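The table is staying

I have been promising a post about the table since December, and every time I sit down to write it I end up wiping it or oiling it or just running my hand along it, so the post never gets written. It's raining this Thursday, the soup is on low, and I've made myself a pot of tea. Let's see how far I get.

Those of you who have been reading for a while will remember the old one, the white thing with the wobbly leg that I bought for my first apartment and carried through three moves out of pure stubbornness. I'd been looking at wooden tables for most of a year. I looked in the big stores and went home grumpy, and then I drove out to Skoritz on a Saturday for something else entirely (a lampshade, which I still don't have) and walked past a secondhand place called Popescu. They had it at the back, with chairs stacked on top of it and a box of picture frames underneath. The tag said 136 dollars. I walked around the shop twice pretending to look at mirrors and then paid for it before anyone else could.

Getting it home was its own adventure, which I'll spare you, except to say that you should measure your front door before you buy furniture and not after. We had less than an inch!

What I love most is the color. It's a warm medium brown, like tea with just a splash of milk, and the grain runs left to right the whole way along, with darker streaks here and there and a few small knots. I used to think of knots as flaws, I suppose from growing up with furniture that was all one smooth color, and now they're the part I look for when I sit down in the morning.
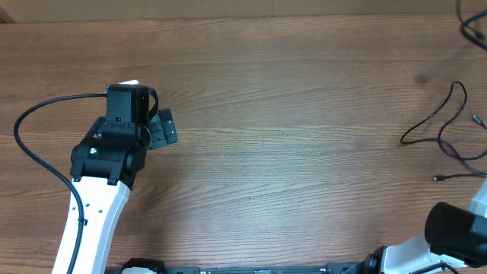

I put it up against the wall, and I know some of you will want to tell me that a table like this should stand in the middle of the room where people can walk around it. I tried that for a week. I bumped my hip on the same corner every single day, and the room felt like a waiting room. Against the wall it's a place to get on with things, and I can still pull it out when we have company.

Then there was the question of finish. The man at the shop thought it had last been done with a hard wax, but he wasn't sure, so I started carefully. I washed it with barely soapy water, wrung the cloth out until my wrists hurt, and dried it right away. After that I used an oil called Aren, which a reader recommended to me ages ago (thank you, I did write it down!). You put on much less than you think you need, leave it for 20 minutes, and then rub and rub until the cloth stops dragging. I left everything off the table for 96 hours afterward, and we ate on the couch like teenagers and got crumbs in places I am still finding.

I did three coats over a couple of weeks. I had a tin of Vokgate paste wax ready for the top as well, but I went off the idea. I was afraid it would make everything shiny, and I like being able to feel a little of the grain under my fingers when I'm on the phone.

The other thing I've learned is how much the light changes it. In the evening under the lamp it's all honey and toast. When the light is cooler the brown goes quieter, a bit gray, almost purple in places, and wherever the light lands there's a pale bluish sheen with the grain still showing through. There's one patch where the lines bend into little arches, one inside the other, and I've spent more time than I'd like to admit following them with a fingertip while my coffee went cold.
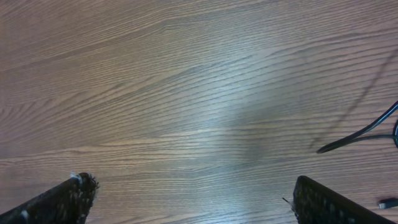 What I do to look after it

Not very much, to be truthful. I wipe it with a soft cloth after meals, going along the grain, and I keep a stack of cork coasters within reach of anybody who looks like they might put down a mug. Hot pans go on the trivet. If it starts to look thirsty I'll give it another thin coat of oil, probably once the weather is nice enough to have the windows open, as the smell does hang around.

I've also decided against a tablecloth, at least for everyday. My aunt's old linen one is washed and folded in the drawer and it will come out for birthdays.

The lampshade is still on my list, so I'll be driving out to Skoritz again soon, and if you know a good place for lamps out that way, please leave me a note in the comments. Now I have to go and stir the soup.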